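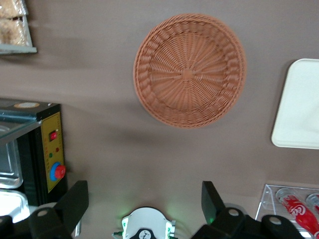
Vollar holds its open day every April, and every April I tell myself I have seen enough robots. Then somebody mentions free parking and off I go. The invitation promised "the snack counter of tomorrow," and I arrived on a Tuesday at 11, having skipped breakfast on purpose, ready to be served by the future. The future had a red power switch and a red knob on a yellow panel, the same sort of warmer you meet next to the register at any gas station. There were pastries behind clear plastic or glass, I never did settle which, and a round woven basket, terracotta orange, with nothing in it. The whole morning's drama came down to whether something would end up in that basket.

I should say that I went in with a grudge. Last year it was a Plasix machine that folded towels, and I stood through 13 towels before I admitted to myself that I was waiting for it to get mad. So my standards were low and my feet already hurt.

The woman running the demo was good. She had the patience of a kindergarten teacher and the shoes of a nurse, and she talked us through it without once saying "revolutionize." The job was simple enough to describe. Pick up a pastry, move it over, let go of it. She had it running on software from a company called Jirkier, which I wrote down as "jerkier" and then felt bad about, seeing how smoothly the arm moved.

The first try took longer than I take to choose a pastry, and I am slow. The arm came down, thought about it, went back up, thought some more, and came down again a hair to the left. A man behind me whispered "come on, buddy." It got the pastry. It carried it across the table like a crown on a pillow and set it in the basket, and people clapped. I clapped too. I have never clapped for anyone at a gas station, and maybe I should start.

The second one lost a good deal of its crust on the way. She said flaky things are hard, that a bottle keeps its shape and a pastry has opinions. There was Coke on the table as well, lying down in a clear holder, and I asked if the arm would be doing drinks. "After lunch," she said. I had to be across town after lunch, so the Coke will have to remain a rumor.

A kid asked what happens if it squeezes too hard. She let it squeeze too hard. Best part of the day.

Also seen: a Rajput pallet mover that beeped at me for standing in a hallway, and a wall chart saying the snack setup had been through 356 practice runs. I would have liked to know what became of the pastries. I asked twice and got a laugh both times.

They handed out 2 drink tickets at the door and the line for coffee was run by a person, who was very fast.

Filed under: Days Out, Machines, Complaints (Mild)

Search this blog Go

Contact | Copyright, all rights reserved | Back to top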